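Teaching the arm by hand vs driving it from the sim -- which one do you lot do?

Posted in: Small Automation > Teaching and Teleop
Started by polak_s

polak_s
Svatopluk Polák here, from the seedling side of Grunerdale. We've got an arm that is meant to pick up potted herbs and put them in trays, and at the moment it mostly waves at them. I have to decide how we collect the demonstrations and I'd like to hear from people who've suffered already.

Option one is kinesthetic. Put the arm in its floppy mode, grab it by the wrist, walk it through the pick, record the joints. Option two is teleop with a handheld controller, either on the real arm or in the simulator first. My boss favours the simulator because nothing in it can be billed to us.

The pots are light, the plants are lighter, and the leaves go everywhere. We'd be training a small policy from wrist camera plus joint positions. Budget is whatever is left after the fertiliser.

kev_odalaigh
By hand, every time. I've done both and the difference in my temper is considerable. When you hold the arm you feel the contact, you feel when the wrist is about to run out of travel, and you don't do that thing where you turn the controller left and the arm goes off to visit the neighbours.

The drawback is your own arms. After 30 demos in a row I was holding my coffee like a man defusing it. Do them in batches of 9 or so and go and annoy a coworker in between.

vesna.t
Kevin, lovely, except he said wrist camera. If you're standing there hugging the arm, your sleeve is in every recording. Then you train on it and the policy learns that a pot gets picked whenever a blue cardigan arrives. I have personally shipped the cardigan policy. It did very well in my office and nowhere else.

kev_odalaigh
You replay it! Record the joints by hand, step away, play the trajectory back with the camera on. No cardigan. It's been standard practice since forever.

vesna.t
And when the plant has flopped over between the recording and the replay? A wooden block stays where you put it. Basil has opinions. You end up replaying a perfect pick on a pot that has moved a thumb's width and now you've got footage of the arm missing with great confidence, labelled as a success.

kev_odalaigh
So throw that one out.

vesna.t
I threw out so many of that one that teleop came out faster. That's my whole argument, I have no further slides.

rusnak_e
Eduard from Werkby. We're a teleop shop, so allow for bias. What I'd say to Svatopluk is that the controller isn't the hard part, the operator is. Everybody's first hour is rubbish. They hover. They get the fingers near the pot and stop to think about their life, and the pauses go into the data along with everything else. A policy trained on hovering will hover beautifully.

We now make new operators do an hour of practice that gets deleted in front of them. It hurts their feelings and improves the data set.

Also, fix your rates early. We log at 30 a second and keep every 2nd frame for training. Somebody changed the logger halfway through one project without telling anyone and the arm came out moving like it was late for a ferry.

polak_s
Noted on the hovering. I had a go this morning and I think I hovered for most of it. What about the sim, though? Is it worth starting there, or will I just learn to be good at a video game?

sevcik_d
Drahomíra here, I do most of our sim demos for the Slanina project, so you may blame me for some of this. It's worth it for two things: learning the controller without wrecking anything, and sorting out your start poses. It's not worth much for learning how a pot feels, for reasons I hope are clear.

The thing that will drive you round the bend is the wrist view. Everyone sets up a nice outside camera, parks themselves behind it like they're watching the cricket, and gets smooth demos. Then the policy is handed only the wrist camera and has to make decisions the operator made from somewhere else entirely. If you could see the pot and the policy couldn't, you've taught it telepathy.

So I make people drive from the wrist view alone for at least part of the session. They loathe it. This kind of moment is what they're loathing, fingers open with nothing between them, a couple of thin green slivers over at the right-hand edge and otherwise a lot of dark grey:

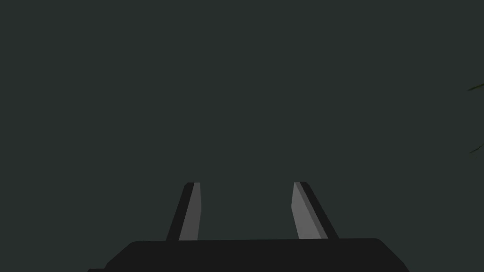

Kevin reckons you should bin any demo that passes through a view that bare, as the policy can't learn anything from a wall of nothing and you're only teaching it to wander.

I disagree with him and have done at length over lunch. If your operator can find their way back from a view like that, you want it in the data, because the policy will get itself into the same fix without any help from you. What I'd cut is the demo where the operator peeked at the outside camera to get out of it. You can usually tell. They turn the right way immediately, with no hint in view, like someone who has already read the last page.

kev_odalaigh
For the record I said bin MOST of them. A recovery or two, fine. When a quarter of your demos are somebody touring the void, you've got a touring policy.

vesna.t
I'm with Drahomíra, which pains me as she still has my good screwdrivers. But label them. We tag recoveries separately so we can turn the share up and down when we train. Ours settled at roughly 12 percent. I wouldn't treat that as a law of nature, it's just where the arm stopped sulking.

rusnak_e
Could you not give the policy a bit of history as well? A few past frames, so it knows which side the plant went out of view on?

sevcik_d
You can, and we do, and it helps until it doesn't. With too much history it starts copying its own last move, so once it's turning it keeps turning. I had one go all the way round to its joint limit and stop there, like a dog on a lead wrapped round a pole. Short history, plus recoveries that start from a dead stop, so that it has to work something out from what's in view.

And if there's really nothing in view, give it a search move. Scripted, boring, back up and look. I know it's unfashionable to write an if statement but I've made my peace.

kev_odalaigh
A search move! So all this time the answer was to back up a bit. I have been saying "back up a bit" to operators for years and was told it was not a method.

polak_s
This is very helpful and also I now want to lie down. Let me say what I think I heard. Sim first for controller practice and start poses, wrist view only for a good part of it. Teleop on the real arm for the main set. Hand guiding for... what, exactly? Kevin, give me something, I've already told my boss you were convincing.

kev_odalaigh
Hand guiding for the placing. The tray end doesn't flop about. The slots are where they are, the replay works, and pressing a pot into a snug slot with a controller is misery because you can't feel it seat. Teleop the pick, guide the place, stitch them together at a fixed pose above the tray.

vesna.t
That is annoyingly sensible.

rusnak_e
Agree, with one grumble. Stitching leaves a seam. Ours used to arrive at the handover pose, stop dead, and then sort of remember it had a job. Vary the handover pose a little in both halves and collect a few full runs by teleop as well, even ugly ones, so there's something in there that goes straight through.

sevcik_d
Ugly ones are fine. Hovering ones are not. There's a difference and your operators will argue with you about which they've done.

One more for Svatopluk: watch where you start the fingers. If every demo begins with them open, the policy has never seen itself start closed, and the first time somebody leaves the gripper shut overnight it'll try to pick up a pot by headbutting it.

polak_s
It did that at 8 am. I thought it was being friendly.

tinpot_greg
Coming in sideways, has anyone tried the Pindano controller for this? The one with the trigger mapped to finger width. We've got a plain open/close button and I'm wondering if the trigger is worth the bother for soft stems.

rusnak_e
Had one on loan. The trigger is nice for the first while and then everyone just mashes it anyway. If you're gripping the pot and leaving the stem alone I'd stick with the button. For gripping stems, different story, but I'd also ask why you're gripping stems.

tinpot_greg
Customer wants it.

rusnak_e
Condolences.

vesna.t
Greg, start your own thread and I'll come and be rude in that one. We did stems for a season. The short version is soft pads, slow close, and collect twice as much as you think.

polak_s
Right, plan goes to the boss this afternoon. Sim practice next, deleted in front of everyone as per Eduard. I'll post the first batch once it's recorded, and Kevin and Drahomíra can fight over which ones to bin.

sevcik_d
Send me the wrist footage only. If you send the outside camera as well I'll look at it, I know what I'm like.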